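1/ I own a sweater with a Santa thing on it and it is July. I have decided to spend the month dealing with this, and you're all coming along.

2/ Background. I bought it secondhand through Mirum, one of those apps where people sell you the contents of their closets in photos taken on a bedspread. The listing said "green knit, festive detail." I read "green knit" and stopped reading.

3/ In fairness to the seller, it is a green knit. Very dark, leaning teal, with the kind of fine ribbing that makes you look like a person who owns bookends. I wanted it for work. I wanted it for September, when the office air conditioning and the weather stop agreeing with each other.

4/ In fairness to me, "festive detail" could mean a lot of things. A nice button. A bit of piping. I was picturing a button.

5/ It was a small red plush ornament with white fluff on it.

6/ I wrote to the seller. The seller wrote back one word, which was "cute!!" I have thought about this reply more than I've thought about some relationships.

7/ So, options. Option one: return it. Mirum lets you return things if they're "not as described," and I'm sorry to say it was as described.

8/ Option two: wear it as is and be the person who has a Santa in the third week of July. I know a couple of people who could carry that off. They have good posture and don't apologize when somebody else steps on their foot.

9/ Option three: take the thing off. This is the option I picked, with the confidence of someone whose sewing kit came out of a hotel drawer.

10/ Exhibit A, for everyone who replied "just snip it, how bad can it be":
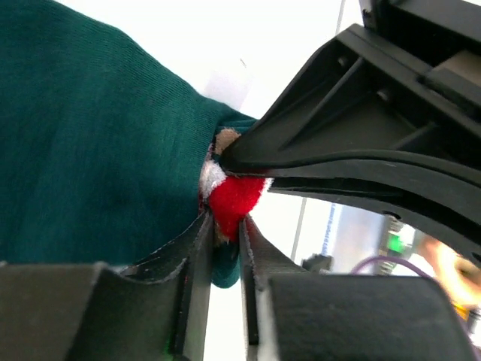 Small red plush, white fluff, fuzzy tan bit on top. Sweater gathers up behind it like it's bracing for something.

11/ Several of you want to know what the tan bit is. I have no information. My best guess is a face. My second guess is a hat for something that already is a hat. I have turned it every way it will turn and it keeps its secrets.

12/ "Is it a Santa?" It's Santa-adjacent. It's red and it's got the trim. If it walked into a mall in December, somebody would hand it a child.

13/ Now the technical portion of the evening. You'd think a thing like this would be held on with two stitches and good intentions. Whoever attached this one used thread the way other people use concrete.

14/ Also, the thread matches the sweater. Dark teal on dark teal. So when you go in with the little scissors you are making a choice between "thread" and "sweater," and you find out which one you chose afterward.

15/ I went in with the little scissors. I chose sweater. It's a tiny hole and I'd like us to move past it.

16/ At this point I did what I should have done first and looked for advice. There's a knitting and mending board called Plultia where 2366 people have saved a post titled "Removing Appliqués Without Tears." I assumed they meant tears in the fabric. Having read the comments, I think they meant both.

17/ The advice, boiled down: pinch the decoration, pull it gently away from the knit so the stitches stand up, and cut on the decoration side, never on the garment side. Work from the back if you can get to it. Use a seam ripper. Put the little scissors back in the hotel drawer.

18/ I ordered a seam ripper. It came in a pack of 15. I don't know who needs 15 seam rippers. If you live near me, you're getting a seam ripper.

19/ (It's from a brand called Clorkow. The package says "Clorkow: For Every Edge." I've been saying it to myself while I do the dishes.)

20/ Update: 14 seam rippers. One has rolled under the stove and is in the care of the stove now.

21/ A word about the white fluff. It sheds. I don't mean it sheds a lot at once. I mean every time I handle the sweater I later find one single white hair, on the butter, on my glasses, once on a piece of mail I hadn't opened yet.

22/ I'd made it through maybe a quarter of the stitches when I had the thought you're not supposed to have, which is: what if I like it.

23/ I don't like it. But I've looked at it up close now for longer than I look at most people, and it's a decent little piece of work. Somebody sat down and put a fluffy bit on a red bit and then put a fuzzy bit on top of that, and didn't stop there, because then they sewed it on with 3000 stitches. That person had a vision.

24/ My friend's suggestion: leave it on, put a cardigan over it. I said the point of the sweater was that it was going to BE the cardigan. We are taking a short break from discussing the sweater.

25/ Another suggestion, from a stranger, with no greeting: "safety pin it so it's removable." Dear stranger. This is the best idea anyone has had in this thread and it bothers me that you said it so calmly.

26/ So that's the new plan. Finish the unpicking, mend the hole we've moved past, put a pin on the back of the little guy. Sweater in September, Santa-adjacent situation in December, everybody keeps their job.

27/ Some of you have started calling it Berhe and I can't work out who began that or why. I've checked the replies twice. Anyway, I said "come on, Berhe" out loud last night with a seam ripper in my hand, so it's too late to stop it.

28/ Muting this for a bit, I need both hands. If anyone has matching thread in a dark teal that is more green than blue, but still pretty blue, my messages are open. Will trade for seam rippers.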